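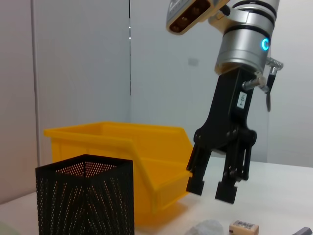
One of the grippers at the sorting table in Burnen, next to a yellow bin and a black pen holder.

Robot arms take a place at the Gretar sorting hall in Burnen

BURNEN – The company Gretar, which clears out offices, school rooms and day-care centers and sorts what is left behind, has started to use robot arms for a part of the work that until this spring was made only by hand. The arms stand at one white table in the hall on the Lau road. They pick up small things one after another and put them where they belong.

The hall employs 60 people. According to the company no one of them loses the job, and the agreement with the staff says that this stays so until the end of next year. What happens after this date is not written in the agreement, and several workers mentioned this point when we visited the hall in April.

The system has the name Akano. It was set up by a small supplier who already delivered conveyor belts to Gretar, and it works with 2 arms at a table. Each arm has a gripper with two fingers. The table is prepared in the morning with containers, and the small things are laid out in front of them. Pens and markers go into the pen holder, toys into the bin, and paper is taken away.

For a person this is a simple task. For the arms it was the hardest part of the preparation, the production manager told us. A crate from a cleared office contains things that were never meant to be together. A drinking bottle rolls when it is touched. An eraser is so small that the fingers must close very near to the table. A soft toy changes its form when it is pressed, and crumpled paper has a different shape every time.

"We thought the heavy things would be our problem," the production manager said. "But the heavy things go on the belt and nobody has to think about them. It is the small ones that take the time."

In March the hall received 1514 crates of mixed small items. This was more than in any month before, and two large moves of offices in the region were the reason. For most of that month two teams stayed until the evening. The staff representatives say that the overtime was the moment when the mood about Akano became a little better. Before, many people had seen it only as a danger for their place.

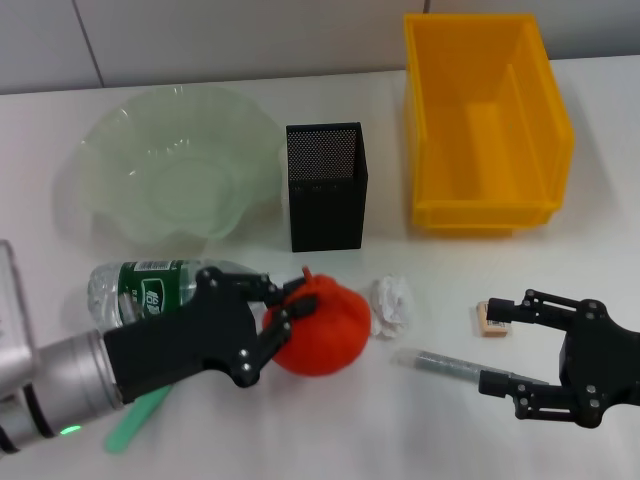 Akano at work: the left gripper holds a soft fruit toy, the right one is open over a marker.

On the best day so far the arms sorted 937 items. An experienced worker does more than this in one shift, and the company does not hide it. The arms are slower, they sometimes take the same thing two times, and with glass they are not yet trusted alone. When a glass bowl is on the table, a worker stays near and moves it away by hand at the end of the round.

What has changed most is the day of the people who worked at this table. Four of them learned in a course of two weeks how to prepare the table, how to stop the arms and how to correct a wrong grip. The course took place during working hours and was paid. They now have the title of table operator and are one step higher in the wage table of the firm. The others of the former team moved to the repair corner, where office chairs and lamps are made ready for sale, or to the loading gate.

One of the new operators, who has worked for Gretar since the opening of the hall, says that her hands are better than before. She had pain in the right wrist in the last two winters. Now she sits or walks and looks at the table and at a screen, and she writes down what the arms do wrong. She likes this work, but she finds it more tiring for the head than she had expected.

"When I sorted by hand I could talk with my colleagues the whole morning," she said. "Now I talk less. If I look away and something falls, I must stop everything and put it back. So I do not look away."

The missing conversation was named by other people too. The old sorting table had places for eight workers, four on each side. At the new one there are one or two operators, and between them and the rest of the hall is a light gray wall. The staff representatives have asked for a longer common break in the morning as a replacement. The management has agreed to ten minutes more, for the moment only in the early shift.

A worker from the loading gate told us that he did not ask for his move. He was offered the course but did not feel comfortable with the screen work, and he says that nobody pressed him. The gate is cold in winter and the work is outside for half of the time. He receives the same wage as before. "It is correct, what they did," he said. "I would have liked to stay at my table, this is all."

The operators also have influence on the system, and here the project is a bit different from what many had feared. Every afternoon at half past two the table is stopped and the operators go through the notes of the day with a technician of the supplier. From these notes came for example the decision to put the containers in a row at the back and to leave the front free for the items. In the first weeks they stood on both sides, and the arms had to reach over them too often. The rule that bottles should be laid down and not stand up comes from the operators as well.

There is still disagreement over the notes. The staff representatives want that they are used only to improve the table and not to compare one operator with another. A text about this exists, but it has not been signed yet. The management says that there is no plan to measure single persons and that it will sign before the summer break.

Gretar has not told how much it paid for Akano. From the side of the company we heard only that the cost is divided over several years and that a part of the overtime money from last spring would have been spent again this year without it. If the results are stable until autumn, a second table should follow – this time for cables and small electric parts, a group of items which is disliked in the hall and where cuts on the fingers happen often. For this table the workers would be asked earlier. At the first one they saw the plans when the arms were already ordered, and this was a mistake, the production manager said.

For customers nothing changes. Crates can be brought to the gate on the Lau road as before, from seven in the morning until four in the afternoon. Glass should still be packed separately and marked on the outside. The small shop beside the hall, where sorted pens, toys and storage bins are sold at a low price, keeps its opening hours, and one of the former sorters has now taken over its cash desk in the afternoons.

Residents who want to see the new table can register at the office of Gretar for a visit in May. Groups can have up to twelve persons, and children must come together with an adult. The visits are guided by the operators themselves, who receive the time as working hours.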